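Grutolholm play mat, 100 x 140: cotton cover vs. wipeable cover

Forum > Nursery and kids' room > Textiles and flooring

pumice_lane
Looking at the Grutolholm padded mat for a nine-month-old. It comes with either the quilted cotton cover or the coated wipeable one. Fill is the same in both according to the product sheet. Floor is sealed oak, room stays cool in winter. Any reason to pay more for the cotton?

tessel8
Breathability and feel. We have the cotton. It washes at 40 C and shrank slightly on the first cycle, so the zipper corners pull a bit. Line dry only. Sand color, no visible fading.

Rikard_H
The coated one is the better buy at that age. Cotton takes two days to dry at our place and the mat is out of use the whole time. Coated cover: damp cloth, done.

tessel8
Coated covers crack along the fold lines. Ours did (Pumia, other brand, same construction). If you roll it up every evening I would not get one.

Rikard_H
Roll it with the coated side out. Mine has been rolled daily since March and there is no cracking. Pumia uses a thinner film.

pumice_lane
Does either one slide on sealed wood?

Aqeel Dhanial
Both do. The backing dots are too small to grip. I put a 5 mm felt-and-rubber underlay from Engate under the cotton version and trimmed it an inch short on each side. No movement after that. Check that the underlay is approved for your floor finish, some rubbers leave marks.

mo_qv
Disagree on the underlay. It adds height at the edge, and a crawling baby catches a hand on it. Two strips of grip tape are enough.

Aqeel Dhanial
Tape left residue on our finish. The edge is not a problem if the underlay is cut short and the mat drapes over it.

mo_qv
Depends on the tape. Fair point on the drape.

tessel8
Qureshi also sells a replacement cotton cover in the same size, code 542. Zipper is on the long side, easier to refit than the original.

pumice_lane
Going with cotton plus the spare cover, and the underlay. Thanks all.

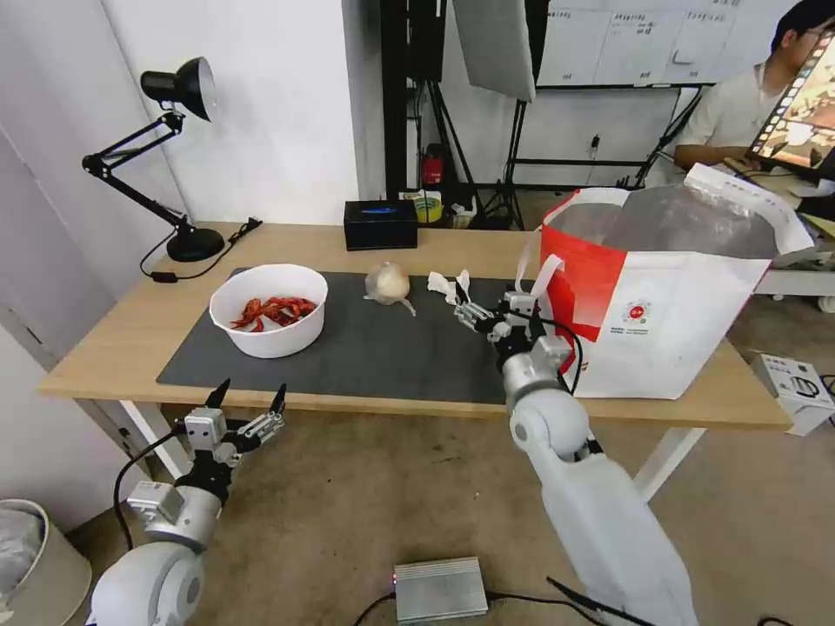

Red crayfish in a white bowl, dark gray mat on the table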